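How House Paint Works

Paint is a liquid that turns into a thin solid layer. The layer is called a film. A film of house paint is thinner than a fingernail, but it keeps rain out of the wood and makes walls easier to wipe clean.

What is in the can

House paint has four kinds of ingredients.

Pigment is a very fine powder. It gives paint its color and hides whatever is underneath. Most light paints contain a white pigment called titanium dioxide.

Binder is the glue. It holds the powder together and sticks it to the wall. In most indoor paint, the binder is made of tiny bits of soft plastic, too small to see.

The liquid carries the other ingredients so that they can be spread with a brush or a roller. In water-based paint, the liquid is mostly water. In oil-based paint, it is usually a solvent with a strong smell, and brushes must be cleaned with paint thinner.

Additives are used in small amounts. One kind stops bubbles. Another stops mold from growing. A third makes the paint thick enough to stay on the brush.

How paint dries

When water-based paint is put on a wall, the water starts to leave. It goes into the air as a gas, which is called evaporation. The bits of plastic are pushed closer together as the water goes. At last they touch, squeeze out of shape, and join into one sheet, with the pigment trapped inside.

Temperature matters. If the wall is too cold, the bits stay hard and cannot join. The film may then crack or turn to powder. Damp air slows the drying.

Dry and cured are two different words. Paint is dry when it no longer feels sticky. It is cured when the film has reached its full strength, and that can take several weeks. A can of Nepia indoor wall paint says to wait 4 hours before the second coat, but it also says not to scrub the wall for the first month.

Why there is a primer

Primer is a paint made to go on first. It has plenty of binder for gripping the surface. Bare wood and new drywall are full of tiny holes that soak up liquid. If the first coat is ordinary paint, some places soak up more than others and the wall looks patchy. Primer fills the holes so the next coat lies evenly.

How much paint is needed

Painters measure a wall by multiplying its height by its width. The answer is in square feet. Suppose the walls of a small apartment in Rosow add up to 800 square feet. If one gallon covers 400 square feet, one coat takes two gallons. Two coats take 4 gallons. Doors and windows are subtracted if they will not be painted.

Shiny or flat

The shine of a paint is called its sheen. Flat paint has a rough surface that scatters light in all directions, so dents are hard to see. Gloss paint is smooth and reflects light like a weak mirror. It is easier to clean and is often used on doors and trim.

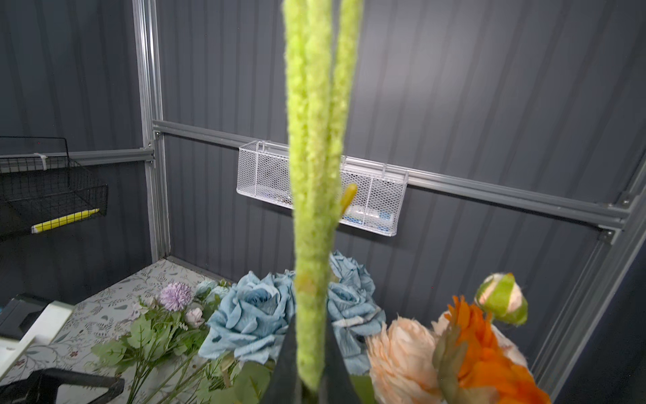

Paint color is made by adding colorants to a base. A colorant is a thick liquid full of pigment, and the base is paint with no color of its own yet. The Erken paint counter has 3000 color cards, and each card has a recipe that tells the mixing machine how much of each colorant to add. Colors can also be copied from an object. The dusty blue of these artificial roses would need a white base, some blue, and a small amount of black to dull it. The pale lime green of the fuzzy plumes would need more yellow and less blue. A measuring device shines light on the object and records which parts of the light bounce back. Soft or ruffled surfaces cast small shadows on themselves, so a flat sample gives a better reading.

Related pages
What Is Inside a Wall?
How Caulk Seals a Gap
Why Wood Swells and Shrinks
Parts of a Window

Plakeck Home Science Pages | Contact | Back to top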